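Most congregations that describe themselves as open keep no record of how a decision was reached, only that it was. I have been a member of one such fellowship in Skanenstead for long enough to have sat through three revisions of its statement of belief, and my argument is narrow: a religious body without a fixed creed needs more written procedure than one with a creed, and most have less.

Consider what a creed does in administrative terms. It settles in advance a large class of disputes. If a visiting speaker says something that conflicts with the text, the conflict can be pointed to. If a member wants the text changed, the request is plainly a request for change, and whoever receives it knows what is being asked. A creed also outlives the people who like it. These are ordinary properties of any written standard, and they hold whether or not the contents are true.

A fellowship that drops its creed drops these properties too. The disputes do not go away. They move to other places: the choice of readings, the wording of the welcome, the question of whether a prayer may be addressed to someone. In Skanenstead the longest disagreement of my time concerned the word "worship" on the sign. It ran from one July to the next. There was no rule for ending it, and it ended when the two people who cared most about it stopped coming.

The usual reply is that a body of seekers should work by consensus. I take this seriously, having seen it work well in small rooms. Nilmini Abeysekara led our discussion circle for years on that basis, and the circle was the best thing we did. But consensus depends on everyone present knowing roughly the same history. With 40 members that was possible. New members now arrive knowing none of it, and what they meet as consensus is the settled preference of the people who were there first. They have no document to read and no clause to object to.

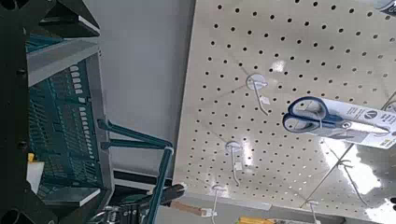
A second reply is that procedure is a matter for offices and has no place in a spiritual life. The history of religious communities gives this little support. Monastic rules go into detail about meals, sleep, correction, and the reception of guests. Quaker meetings, which have no fixed creed in the usual sense, have long kept minutes and written advices, and the minute is drafted and agreed during the meeting itself. The people who wrote these things were not short of inward experience. They had noticed that people who live or pray together disagree about meals.

I would separate two kinds of text. The first states what members hold to be true. The second states how members will treat one another while they disagree. Liberal congregations tend to spend their effort on the first kind, even after deciding that it binds no one. Our present statement took most of a year. It says that we honor the sacred in all its forms, and I have not met a person who could tell me what it would exclude. The second kind of text, in our case, is a single page of bylaws covering elections and the lease.

Arango, a smaller group that meets in the next valley, went the other way. It has no statement of belief. It has a book of practice, which Flor Echeverri lent me, and I read it in one evening. It sets out how a reading is chosen, how a member may object to it, how long silence is kept, and what happens when someone asks to leave the membership roll. Every entry carries the date it was adopted and the names of those who dissented. I was most struck by the dissents. A newcomer can open the book and find that a doubt she had thought private was entered there long before she came.

There are costs. Written procedure attracts the sort of person who enjoys it — I am one — and such people can wear out a meeting. Rules made for one quarrel get applied to another that they do not fit. Arango deals with this by letting entries lapse unless they are read aloud and renewed, and Fredy Londoño, who has kept the book there longest, told me that several have been allowed to go without regret. A lapse rule of this kind seems to me the least a fellowship should adopt if it adopts anything.

I do not claim that procedure produces faith, or kindness, or insight in prayer. My claim concerns authority. Every religious body has some, and where it is unwritten it rests with whoever has been in the room longest. A tradition that distrusts authority on principle has good reason to want it set down where it can be read and amended. I have put a draft of six entries before the Skanenstead members, beginning with the choice of readings, and have asked that any dissent be attached to it by name.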